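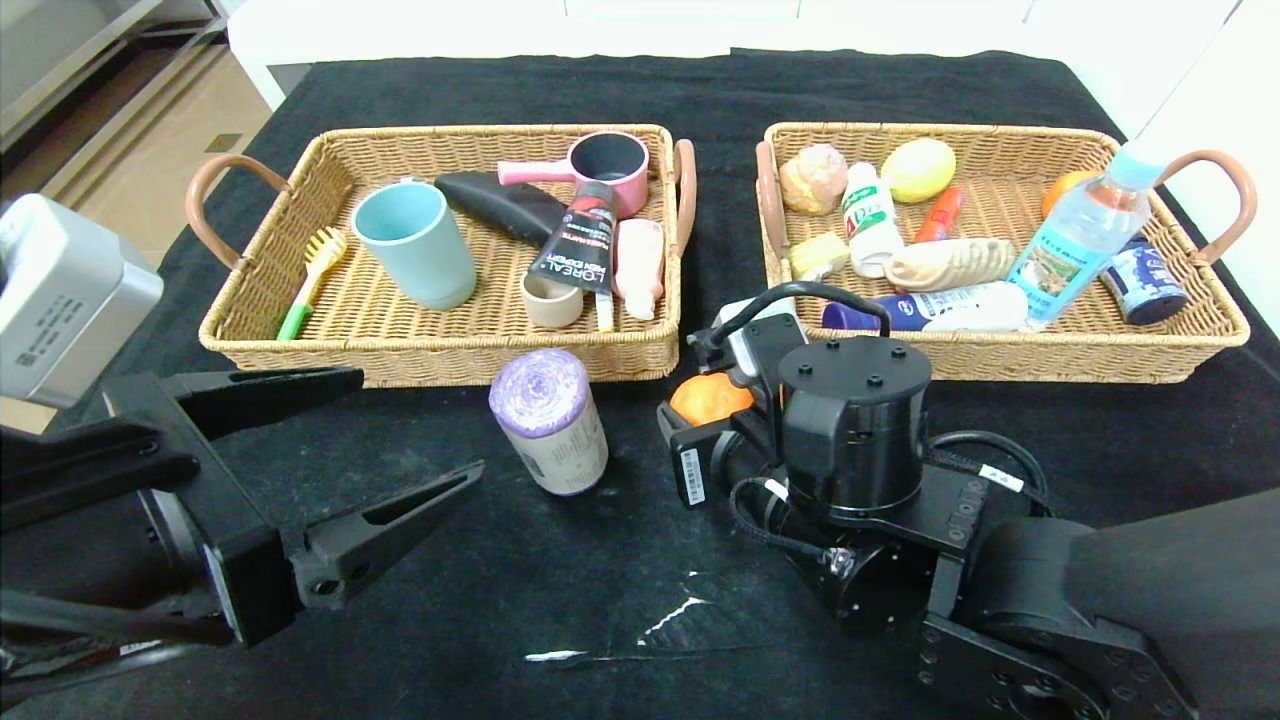

*Two wicker baskets with loop handles.*

# Lining a Rectangular Basket with Fabric

A lining keeps small items from catching on the weave and can be pulled out and washed. The method below makes a drop-in lining with a fold-over cuff. It needs straight seams only.

## Materials

- 1 yard of washed and pressed cotton
- Matching thread
- Tape measure and fabric pencil
- 32 inches of narrow ribbon, cut into four equal ties

I use Foria cotton in the medium weight. Thin quilting cotton works too, but the cuff will sit less flat.

## Measure

1. Measure the inside length and width of the basket floor.
2. Measure the height from the floor to the rim, then add 3 inches for the cuff.
3. Measure around the inside of the rim. My larger basket came to 37 inches and the smaller one to 35, so check each basket even if they were sold as a pair.

Many baskets flare toward the top. If the rim is more than an inch bigger around than the floor, cut the side strip to the rim measurement and ease the extra into the bottom seam with small pleats at the corners.

## Cut and sew

1. Cut the floor piece, adding half an inch on every side.
2. Cut one strip for the sides: the rim measurement plus 1 inch long, and the height from step 2 plus 1 inch.
3. Sew the short ends of the strip together, right sides facing. Press the seam open.
4. Pin the strip to the floor piece with right sides facing. Clip the strip at each corner and sew all the way around.
5. Turn the top edge under half an inch and hem it.

## Fit around the handles

Drop the lining in with the seams against the basket and fold the cuff over the rim. Mark each handle, cut a slit up from the hem, and bind the raw edges. Sew a tie on each side of the slit and knot the pair under the handle.

Wash cold and press the cuff while damp.

Valbona Ionescu, Kirkthorpe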